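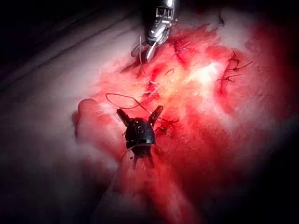 I came home from the Geltbridge open day with sore shoulders and a new respect for anyone who can tie a knot without touching it. My cousin Ritu Rana teaches surgical skills and had a spare place, and I do hand quilting and a fair bit of sewing machine repair, so she thought I might enjoy the Lundik suturing trainer more than most people would. She was right!

The Lundik is a two-arm robotic trainer. You sit at a console, look into a viewer, and move a pair of handles, and the instruments move over a practice pad somewhere off to your left. Naveen Upadhyay ran our session, and he was wonderfully patient with the 6 of us (two were actual residents, the rest of us were simply nosy). He let everybody have about ten minutes at the controls, which flies by when you're trying to pick up a thread.

What I liked best was the movement. The handles are light, and small motions stay small on the other end, so I could bring the jaws down next to a thread without plowing into the pad. If you've ever tried to thread a needle with cold hands you will know why that made me so happy. I also liked that we worked on a pad that already had knots in it, dark ones with their little cut ends sticking out. Having finished stitches close by gave me something to aim for, and something to be embarrassed by later on.

Now for the grumbles. You don't feel the thread at all. With cotton on my lap I know when it's about to snap, but on the Lundik you have to judge the pull by watching, and I kept leaving big sloppy loops lying over the pad because I was afraid to tighten them. Naveen said this comes with practice, and Ritu agreed, though she would like some warning in the handles for beginners. The red of the pad is also very strong, and where the light bounced off it I lost sight of a pale thread more than once. A darker thread was much easier on my eyes. And the stool! It goes up and down, but the armrest stays where it is, and I'm short.

I got 2 knots tied, one of them decent. Kekeli Nyarko, one of the residents, tied four in the same time and was very nice about it.

Would I recommend it? For a teaching program, yes, with a better armrest. For a curious visitor, put your name down early and wear something with loose sleeves. The coffee was good, the parking was not, and there was a ramp at the side door that I didn't find until I was leaving.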